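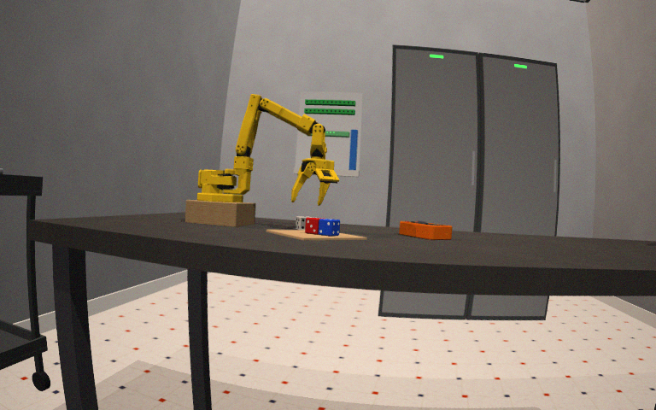

How to Make a Family Game Night Cookie Tin Menu

July 2023

We started rolling for our supper one rainy August at my aunt's cabin up in Gerkcombe, when there were too many cooks, too many opinions and only one small stove. I've done it at home ever since, and I get asked how it works often enough that I thought I'd better write it all down (settle in, I do go on a bit).

What you need: an old cookie tin, a stack of index cards, a marker, a die, and the recipes your family already eats without complaining.

First, sort your recipes into six groups. Ours are soups, pasta, eggs, beans and rice, things on toast, and leftovers dressed up to look nice. Give each group a number from one to six and write it big in the corner of the card. I put 8 cards in each group to begin with, and that was plenty for a good long while.

On the back of each card, write the shopping list, and be generous with it! My bean card says 450 grams of dried beans, soaked overnight, plus 700 milliliters of stock, and I've been thankful more than once that I didn't have to go hunting for the cookbook with my hands all floury.

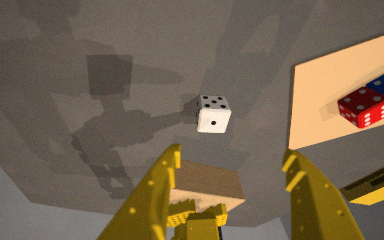 Now for the rolling, and everybody gets very serious at this point. Let the youngest go first, and agree before you begin that the first roll stands, or you'll be there until bedtime. The number on top when the die comes to rest is the one you cook from. A plain white die with black pips is easiest to read across a crowded table, and if it's the five facing up, with one pip in each corner and one in the middle, then it's things on toast at our house and somebody cheers. Shuffle that group, draw a card, and pin it to the fridge.

Roll for the whole week at one sitting if you can, then copy the backs of the cards onto one shopping list. If you roll the same group three times running, swap one out. Used cards go to the bottom of the tin.

Leave a few blank cards in there too, for the recipes people bring home from friends.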